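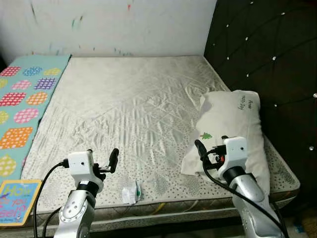 Mattress cover rumples and creeps toward the foot, how tight should it be?

Bedding and Mattresses > Covers and Protectors
Started May 22, 2018
Sorted by oldest first

ticking_stripe wrote:
Queen size foam mattress, Skititz zip-off cover, bought new in April. After one machine wash the top panel no longer lies flat. I get long diagonal creases from the middle down toward the foot, and the slack comes back the morning after I smooth it out. The fabric is a knit, pale gray, a little shiny. Bare mattress, no pad, fitted sheet on top.

Washed cold, tumble dried on low, taken out slightly damp and zipped back on. The care tag says low heat is allowed.

Two questions. Is diagonal creasing a sign the cover has stretched, or that it went back on crooked? And is there any sense in putting it through a hotter wash to shrink it?

lowloft wrote:
Crooked, most likely. If a cover has simply grown, the slack is fairly even, or it gathers in the middle where you lie. Diagonals mean one corner is rotated relative to the opposite one. Unzip it fully, line up the side seams with the vertical corners of the foam, and zip from the head end. Check that the corner seams sit on the corners before you close the last foot of zipper.

ticking_stripe wrote:
Zipper on mine starts at the foot. Does the direction matter?

lowloft wrote:
Not much. Start at whatever end the slider starts. What matters is that the bottom panel is square first. Most people square the top because they can see it, and the error all goes underneath.

percale_200 wrote:
Disagree with the diagnosis. Knit covers relax along the wale direction when they are washed, and if the panel was cut even slightly off grain, the relaxation shows up as a diagonal. It is called skew. You can refit the cover as many times as you like and the creases will return in the same place. Test: mark two creases with a bit of painter's tape, take the cover off, turn it end for end, put it back on. If the creases travel with the fabric, it is skew. If they stay in the same place on the bed, it is fit, or the foam.

lowloft wrote:
The test is sound. I would still bet on fit. Skew bad enough to see on a whole bed is not common in circular knits that have been heat set.

percale_200 wrote:
"That have been heat set" is doing a lot of work in that sentence. Cheaper covers are not always.

Kevberg wrote:
Do not hot wash it. If there is polyester in the knit it will barely shrink, and if there is cotton or viscose it will shrink unevenly and you may never get the zipper closed again. I did this to a Mukik cover. It came out short by 3 inches in length and unchanged in width. The zipper tape did not shrink at all, so the whole side puckered.

On the drying: taking it out damp is fine, but let it finish flat. A wet knit hung over a rail stretches under its own weight, and the stretch is along whichever line it hung on. Did you hang it at any point?

ticking_stripe wrote:
Yes. Over a door for the last hour, folded corner to corner because it was dragging on the floor.

Kevberg wrote:
Then you have your diagonal. Rewash cold, spin, tumble low until it is nearly dry, and lay it out square on a clean floor overnight.

percale_200 wrote:
That would do it, and it is closer to my explanation than to lowloft's.

lowloft wrote:
It is neither. It is handling.

ironingpile wrote:
Slight tangent. Does anyone here use a steamer on these? I have a wool-filled topper with a quilted cover and light steam takes creases out in a few minutes. I have not tried it over foam.

Issahaku wrote:
I would not steam over foam. Moisture goes straight through a knit and foam gives it up slowly. If you want to steam the cover, take it off first. The same goes for ironing.

For machine settings, go by the number on the tag and not by the word "low", which differs between dryers. Mine allows 40 Celsius for the wash, and in the dryer I use the delicate setting.

ticking_stripe wrote:
Update. Rewashed cold, finished flat, refitted with the bottom squared first as lowloft described. Creases are mostly gone across the middle. There is still one ridge toward the foot on the left. I ran percale_200's tape test on that one and it moved with the fabric.

percale_200 wrote:
So some skew after all.

lowloft wrote:
Or the last of the stretch from the door. One more wash will settle it. I would leave it alone until it needs washing anyway. With a fitted sheet on top, a single ridge is not going to be felt.

ticking_stripe wrote:
I can feel it, but only with a hand. Leaving it. Will post after the next wash if it changes.

Thread views: 1559
Replies are open. Log in to post.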